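Paper decorations and balloons on a dark table, what size?

mamani_k
I'm setting up tables for a hall dinner in December. Budget is 175 dollars for all of it. The tables get dark cloths and I want pale balloons with folded white paper next to them. Plain printer paper or card stock?

foldedge
Printer paper. Card stock cracks on the second fold unless you score it first. A pack of 500 sheets will cover you with plenty left for mistakes.

rentable_tom
Disagree. Printer paper goes limp by the end of the night. Get card and a cheap scoring tool.

foldedge
Limp only matters if it has to stand up. If it lies flat on the cloth you won't see a difference.

Sodham22
Go small with the paper and use one balloon per table. Pale lavender looks good on a dark top.
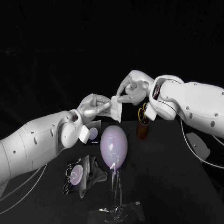 Lavender balloon on the table, small folded white sheet above it.

mamani_k
I like that color. I was going to use three balloons on each table.

rentable_tom
Three is better on a long table. One looks lost.

Sodham22
Depends on the table. With round ones people need to see across. Tape the knot down or it rolls.

mamani_k
They're round, seating eight. I'll do one balloon and printer paper and try it on my kitchen table tonight.

Related threads
Renley table cloths, do they shrink?
Balloons going dull overnight
Folding 200 place cards by hand
Bendent paper trimmer, blade replacement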